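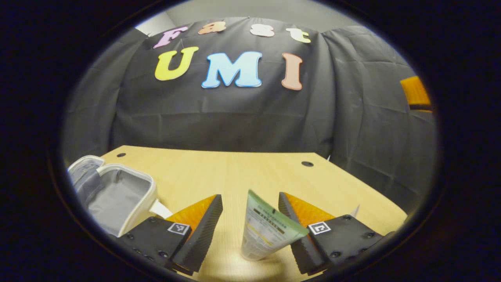

Packing your toiletries pouch — questions we get a lot

Last updated 6/21/26

Quick answers for guests coming to the Clorkport rooms, and for anybody else who landed on this page looking for help with a leaky makeup bag. Written between check-ins, so short. If your question isn't on here use the form at the bottom of the Contact page.

How big a pouch do I need?

Smaller than you think. If it stands open on the table by itself and you can get your whole hand in, that's enough for a week. A big bag just gets filled up with stuff you don't use.

Which way up do tubes go?

Squeeze tubes go in cap down, crimped end up. The product sits by the cap, so you don't fight it in the morning, and you can grab the flat end without digging. Only exception is a cap that's cracked or doesn't click. That one goes in a zip bag, any way up.

Will a tube really fit standing?

Most hand cream and face wash sizes, yes. A full-size family toothpaste, no. Lay that one along the side or buy the short one.

What order should things go in?

Lay everything out on the table first. Open pouch next to it. Then:

Tubes along one side
Hard things (deodorant, razor with its cover on) along the other
Small stuff in the middle, lip balm, tweezers, hair ties
Flat things last, down the edge

Then close it. If the zipper pulls, take one thing out. Don't force it — zippers are the first thing to go on these and you can't really fix them.

My pouch has a light-colored outside. How do I keep it clean?

Wipe with a damp cloth and a drop of dish soap. No bleach, it yellows some coatings. Makeup smudges around the rim come off easier the same day. Do the rim everytime you unpack, takes a few seconds.

And the lining?

Depends. If it's loose fabric, pull it inside out, shake over the sink, wipe, leave it inside out overnight. If it's sewn down you have to go in with a cloth wrapped round your finger, mostly the bottom corners. Gray or dark linings hide powder really well, so check with your finger even when it looks fine.

Don't put the pouch away damp. It will smell by the next trip.

Something leaked. Now what?

Empty everything out. Find the leaker, rinse it, dry it, put it in its own bag. Rinse the rest. Wipe the lining with warm water first, soap second. Sunscreen and oil need soap twice. Self tanner — sorry, that's staying.

How do I stop tubes leaking on a plane?

Squeeze the air out before you close the cap. Stand it up, press the sides gently until the product is near the opening, cap on while you're still pressing. Works for hand cream, face wash, hair gel. Doesn't do much for pump bottles, those want tape over the pump.

Is it worth decanting into little travel pots?

For a weekend maybe. For thick creams we don't bother, half of it stays in the pot. If the tube is already under your airline's limit just bring the tube. You also keep the label, handy if your skin reacts to something and you need to read what's in it. Or try to read it. The print on some of those is tiny.

How do I get the last bit out?

Roll from the crimped end, flat, like toothpaste. Or press it flat with the back of a comb against the table edge. When that quits working cut the end off with scissors and fold it over with a clip. Good for another 4 days or so with hand cream, longer if you're stingy with it.

Do you supply toiletries?

Hand soap and shampoo in every room. Hand cream in the Dalley rooms only. Toothpaste, no, but the store across the street has it and opens before breakfast.

Do you sell pouches?

We did until February. The Mäkelä ones sold out and we haven't reordered. We have up to 20 of the plain Somov ones left at the desk, small size only. Ask.

I left my pouch behind. Can you mail it?

Yes if we find it. Tell us the room, the color outside and the color of the lining, and one thing that was in it. We get a lot of them and they look alike. You pay postage. We hold pouches for a month, but anything opened and leaking gets thrown out the same day.

Can I leave my things out on the table?

Sure. Housekeeping wipes around them and won't move them. If you want the whole table wiped put everything back in the pouch and leave it on the chair. Please don't stand wet bottles right on the wood, they leave rings. There's a tray in the bathroom cabinet for that.

Nail polish remover on the wood — is that a problem?

Yes, big one. Takes the finish right off. Use it in the bathroom please. If you've spilled some, blot don't rub, and call the desk. We'd much rather know.

What about kids' stuff?

Seperate pouch. Kids' toothpaste caps never close right.

How often should I clear the thing out?

Twice a year. Smell the sunscreen, check dates, toss dried-up mascara. The little open-jar symbol on the back of a tube tells you how many months it's good for after opening.

Who do I call?

Desk is extension 555, day or night. Lost items is 959, mornings only, leave a message otherwise.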